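Kitchen Tips: Adding a Second Level to the Counter or Table

Posted 6/30/19 in Small Kitchens

Most small kitchens run out of flat surface long before they run out of air above it. A riser shelf, the kind with a board on top and a metal frame underneath, puts things at two heights in the same footprint. We have used one since February, first by the stove and then on the breakfast table, and these are the things worth knowing before you buy or build one.

Measure what goes underneath first

People measure the counter and forget the jars. Take the tallest thing you want to keep under the shelf, stand it on the counter and add 2 inches so your hand can get in. If the shelf goes below wall cabinets, measure from the top of the shelf to the cabinet bottom too. A gap of less than 5 inches up there is only good for spice tins and packets.

For length, 16 inches is a useful size. It holds a row of mugs and still fits beside a toaster. Longer ones sag in the middle if the board is thin, so look for a rail running along the edge of the board.

Depth matters more than it seems. At 8 inches deep a shelf leaves room in front for a cutting board on a standard counter. Anything deeper turns the counter into storage.

What goes on top

Light things you reach for every day. Snack packets, tea, small boxes, the salt. Keep the load toward the middle of the board and put nothing on it that you would mind knocking off with an elbow.

Glass bottles of oil and vinegar are better on the counter itself. They drip, and the drips get into the wood.

What goes underneath

Heavier items that slide: the sugar canister, a loaf of bread, the butter dish. If the frame has a bar across the bottom, slide things in from the side where the bar won't catch them, or set a shallow tray over it. Sostik makes thin adhesive felt strips that can go under the bar if the table scratches easily. Cut them a little short so the ends don't stick out and collect crumbs.

Tall cereal boxes

A tall box doesn't belong on a riser. It tips, and it hides whatever is behind it. Stand it on the table at the end of the shelf, with the side panel facing out if you check the sugar or the calories in the morning. When the box is almost empty, fold the inner bag down and clip it, or move what is left to a jar.

Tall boxes also make a fair test of whether the shelf is too long for the table. If there is no room left for one beside the stand, go down a size. 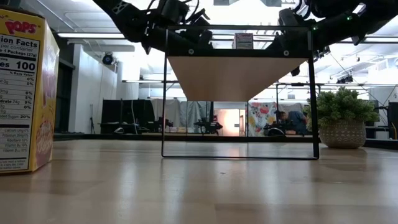 Photo: Solanki Home Pages

The stand on the table has a light wooden board and a thin black metal frame, with the bolts in the black rail at the edge of the board. Bolts you can get at are a good thing in a shelf like this. Put a screwdriver or wrench to them a week after assembly and again every few months. Drivine and Ploltent both sell a frame without a board, if you have a piece of wood you would like to use.

Cleaning

Wipe the board with a damp cloth and dry it right away. Do the underside as well. Steam from a kettle settles there, and it goes sticky before you notice. Mineral oil twice a year is plenty for bare wood. Skip the oil if the board is varnished.

On a black metal frame, use a dry cloth first and then a little dish soap. Scouring pads take the paint off at the corners, and rust starts there.

If it wobbles

Turn the shelf around before you do anything else. Old tables are rarely flat and the stand may sit fine the other way. If it still rocks, loosen all the bolts half a turn, press down on the board, and tighten them again a little at a time, going from one end to the other. A folded piece of card under one leg will do until you get around to it.

Filed under: counters, shelves, breakfast things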